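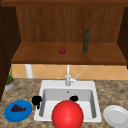 Section 2. Installing the Budus wellhead logger

Read this section before you go to the site. The logger records casing pressure and temperature at a gas well and sends the readings to the Calbridge gateway over a short-range radio link. It does not control any valve and must not be used as a shutoff device.

Before you start

Check that the box contains the logger, the pressure fitting, one battery pack, the bracket with its four bolts, and the orange site tag. You also need an adjustable wrench, thread sealant rated for gas service, and the permit number for the well.

CAUTION: Only a person authorized by the well operator may open a casing valve. Wear eye protection and a personal gas monitor at all times on the pad.
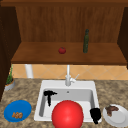 Mounting the logger

1. Bolt the bracket to a fixed post or rail. Do not mount it on the flow line.
2. Slide the logger onto the bracket with the cable gland facing down. Tighten the side screw by hand, then give it a quarter turn with the wrench.
3. Confirm that the casing valve is closed and that the port has been bled down.
4. Apply sealant to the pressure fitting and thread it into the port. Leave the first thread bare.
5. Connect the cable. The collar clicks when it is seated.
6. Have the operator open the valve slowly. Test every joint with leak solution. If bubbles form, close the valve, bleed the port and go back to step 4.

Note: The standard fitting is rated to 400 psi. Order the high-pressure fitting for any well that may exceed this — including wells that are shut in for long periods.
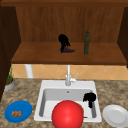 Grapes on the cabinet shelf.

Pairing with the gateway

1. Plug in the battery pack and close the cover. The green light blinks while the logger searches.
2. On the gateway, open Devices, then Add Logger.
3. Enter the serial number from the label inside the cover.
4. Enter the permit number exactly as it appears on the permit, with dashes. The Halás export file used for state reports will be rejected if the dashes are missing.
5. Wait for the light to turn solid. Pairing can take several minutes.

If the light turns red, move the gateway closer and try again. Metal tank walls block the signal.
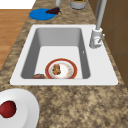 Setting the alarm and interval

The alarm is set to 115 psi at the factory. Change it under Limits to match the figure in your operating plan. The reading interval can be set from one minute to one day. Memory holds 1,933 readings, after which the oldest are overwritten — download them first if the gateway has been offline.

Hang the site tag on the bracket and write the permit number on it in permanent marker. Record the first pressure reading in the well log.

Revised 2024-03-28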